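Who Pulls the Shots? Two Robot Arms and the People Who Work Next to Them

Project report, Work and Technology seminar

Why I picked this

I've had a coffee job since I was sixteen, so when our seminar got told to go find "a workplace in the middle of a change," I did not have to think very long. Stiltdale is a café on the ground floor of an office building near campus, and since last October it has had a two-armed robot making part of its coffee. It still has human baristas. What I wanted to find out was what those baristas do all day now, and whether they like it better or worse than before.

I should say up front that I went in expecting to write something pretty gloomy. Some of it did come out gloomy! But a lot of it came out sort of in between, and I've tried to leave it that way instead of pushing it in one direction.

How I did it

I spent 11 shifts at the café, mostly mornings, sitting at the end of the bar or standing in the back with a notebook. I talked to everyone on staff who was willing, and I did long interviews with Sorin Manole, the shift lead, who trained most of the others and now spends a chunk of his day on the robot. I also got 26 customers to fill out a short survey (free cookie, thank you to the manager). I asked staff to keep a little diary of what they did in each half hour, which worked great for two shifts and then everybody got busy and stopped. So the diary part of my data is thin and I've only used it to back up things I saw myself.

The setup

The café calls the whole thing Endow, after the software package that runs it. The arms came from a different supplier and the grinder from a third one, and when something goes wrong there's a fair amount of phoning between them. Sorin has all three support numbers taped inside a cupboard door. He told me the first thing he learned was how to describe a problem so that the person on the phone couldn't say it was somebody else's part.

What surprised me is that it uses the ordinary kind of equipment, the kind a person could walk up to and use. I had pictured a sealed booth with a hatch. It's two arms with hands on them, at a counter, and the staff can reach in when it's paused. That turns out to matter a lot for the people, and I'll get to it.
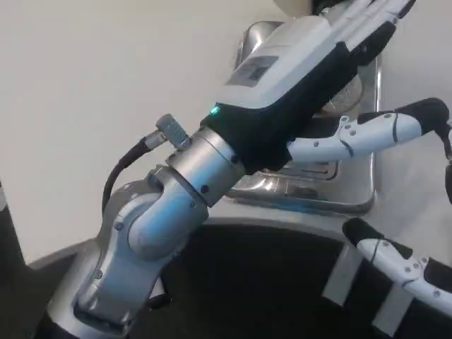

Figure 1. Both hands at the steel counter.

The station is for espresso and plain black coffee drinks only. Anything with milk goes to a human at the main bar, and so does anything with a special request. On the morning I counted orders, the café put through 200 drinks before lunch and 147 of them had milk in them. So most of the work that morning was still done by people, which is not the impression you get from the poster in the window.

What the job used to be

Before Endow, a shift had two baristas on the bar and one on the register, and they swapped every hour or so. Everyone I talked to brought up the swapping. If your wrist hurt you went on register. If you were sick of people you went on bar and put your head down. Sorin described the bar as "the place where you got to be left alone for a while," and two others said almost the same thing without having heard him.

They also talked about learning. A new hire would spend weeks on straight espresso before moving on to milk, and straight espresso was where you figured out grind and timing and what a bad shot tastes like. It was kind of boring and kind of the whole education.

What the job is now

There are still three people on a morning shift, but one of them is now the "floater." The floater restocks, wipes down, carries drinks over from the robot station, answers questions about the robot, and fixes it. Nobody was hired for this. It got added on, and at the start there was no extra pay for it. There's a small hourly bump now, which staff asked for as a group after the first month.

I shadowed the floater on four of my shifts. My list of tasks from one of them included filling beans, emptying grounds, wiping steel, moving a cup that had been set down in the wrong place, wiping steel again, explaining to a man in a very nice coat that no, it can't do oat milk, and restarting the order screen. I liked it more than I thought I would, just because you're on your feet and moving around. The people who do it five days a week were less charmed. One of them called it "being the robot's busboy," and she wasn't kidding.

The wiping deserves its own paragraph, so here goes. Customers stand and watch the station, so the manager wants it shining all the time. At the old bar you wiped down in the lulls. Now it gets done on a timer, and the timer goes off whether there's a line at the register or not. I heard more complaints about that timer than about the robot itself.

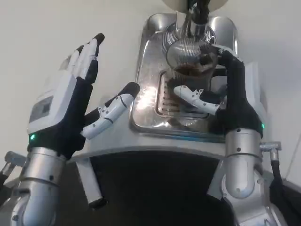 Training was the part I ended up caring about most. With the plain espresso orders going to the arms, new people hardly ever pull a straight shot, and they get put on milk drinks in their second week with a pretty shaky idea of what's underneath the milk. Sorin's answer has been to teach from the robot. He stands a trainee beside the station while one hand holds a clear glass under the group head, and since you can see the dark coffee right through the sides, he makes them talk about what they see: the color, how much is in there, whether they'd serve it. Then they taste it. He thinks it's an okay way to train your eyes and a poor way to train your hands, and he worries about what happens when he leaves and the new trainer is someone who learned like that.

I asked one of the newer baristas about it and she saw it pretty differently. She'd worked at a place called Jaketier before, where the training was one afternoon and a laminated sheet, and she said having someone stand next to you and ask questions was a luxury, robot or no robot. I hadn't thought of that at all, and it's a good point. The free time Sorin has for training comes partly from the arms taking the plain orders in the rush.

Who decides

This came up in every interview, usually near the end. The staff weren't asked before the station was put in. They got a meeting the week before and a demo the day before. Several people told me they might have been fine with the whole thing if someone had asked them where it should go, because the spot that got picked blocks the straight path from the back room to the register. Everybody now walks around it, all day, carrying milk.

Compare that with Asadi, a bakery café across the river where a classmate of mine works. They put in an automatic dough divider (much less flashy, I know) and let the bakers try it for two weeks and pick where it stood. My classmate says people there talk about it like a good oven. It's a different machine and a different business and I can't prove the trial period is the reason, but the contrast stuck with me.

I did get to ask the manager about it. She said the installation date was set by the building's owner, who paid for part of the station, and she didn't have much room. I believe her. I also think "there was no time to ask" is a thing people say a lot at work.

What the customers said

Short version: they like watching it and they don't have strong feelings about the coffee. The most common comment on my survey was some form of "fun to watch." The second most common was a question about whether anyone lost their job. As far as I could find out, no one was let go, but when one barista moved away in the winter her hours were split up and the position wasn't filled. The staff all count that as a lost job. The manager doesn't. I went back and forth on how to write it down and decided to just give both versions.

A few regulars told me they order something with milk now so that they get a person. One lady said she doesn't even like lattes that much!

What I'd do differently

I'd start the diaries earlier and make them way shorter, maybe three checkboxes. I'd also go on evening shifts. I only went once, and it was a different place - quiet, two people on, and the floater had time to sit down. My picture of the floater job comes almost completely from mornings, so it's probably harsher than the average day.

And I'd talk to the technician. He came by twice while I was there and both times I was in the middle of an interview and missed him. He's the one person who sees a bunch of these cafés and could have told me whether the floater thing happens everywhere.

What I think so far

The arms took over a small slice of the drinks, and that slice happened to be the one people learned on and rested in. What came in its place is work that is more scattered and more public. Some people are good at that and like it. Sorin, who is very good at it, told me he would trade it back for one quiet hour on the bar each morning, and he has asked the manager if the station could be switched off from ten to eleven so the new people can pull plain shots by hand. When I turned this in she was still thinking about it.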